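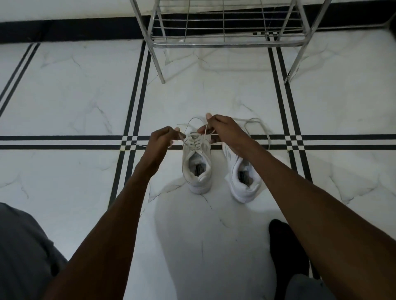
Fig. 1 — Laçage croisé, chaussures posées au sol, talon vers soi.

Séance 5 — Lacer, serrer, nouer : ce qu'on sait et ce qu'on répète
Atelier Dallo, support de cours, version du 29 avril 2023

On lit partout qu'il existe une « bonne » méthode de laçage. Je demande à voir. La brochure Zulton, que beaucoup d'entre vous ont eue en main, annonce 18 laçages « fonctionnels » ; ôtez les variantes purement décoratives et il reste le croisé, le droit et deux ou trois bricolages pour cou-de-pied fort. Le croisé suffit pour ce cours.

À retenir quand même :
Égaliser les deux bouts avant de monter le premier croisement.
Serrer rangée par rangée, en partant des orteils. Tirer seulement en haut ne serre que le haut.
Garder le même sens de passage (dessus ou dessous) jusqu'au dernier œillet.

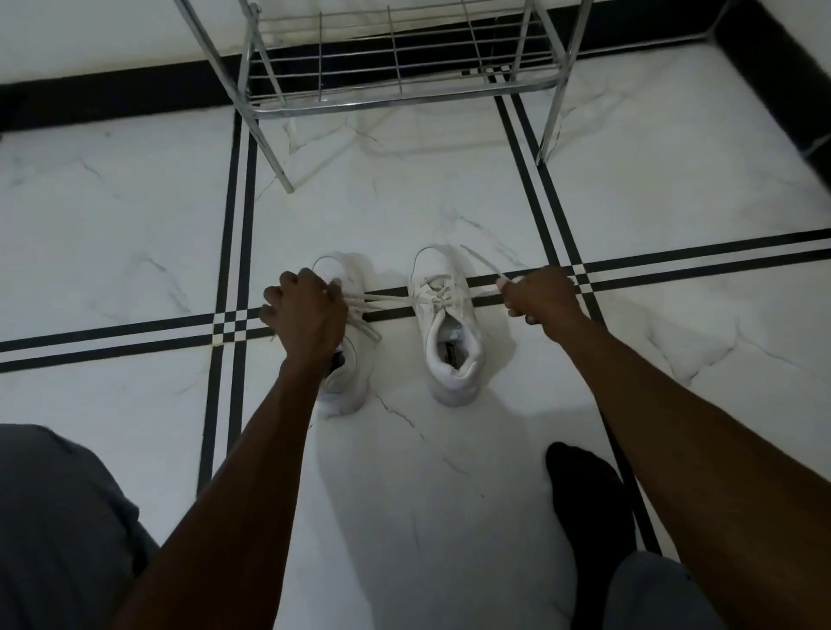
La paire se travaille ensemble, dit la tradition. Argument habituel : on compare mieux la tension. Peut-être. Avec une main sur la chaussure gauche, l'autre levée à côté de la droite et les lacets tendus en boucles de l'une à l'autre, on compare surtout des lacets prêts à s'emmêler. Je conseille de finir un pied, puis l'autre, et de vérifier ensuite la longueur des bouts libres.

Reste la question du nœud. Le test Bermúdez (100 nœuds, 300 pas chacun) est souvent cité contre la boucle simple — sans préciser la matière du lacet ni qui marchait. Je ne m'en servirais pas pour trancher.

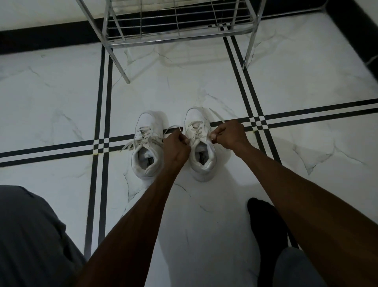 Ce qui se vérifie soi-même, en revanche, c'est le sens du nœud. Si les boucles se placent dans l'axe du pied, inversez le premier croisement et recommencez ; elles doivent se coucher en travers.

Pour la prochaine fois : relire la fiche Pidance, partie « œillets », et noter au moins une affirmation sans preuve.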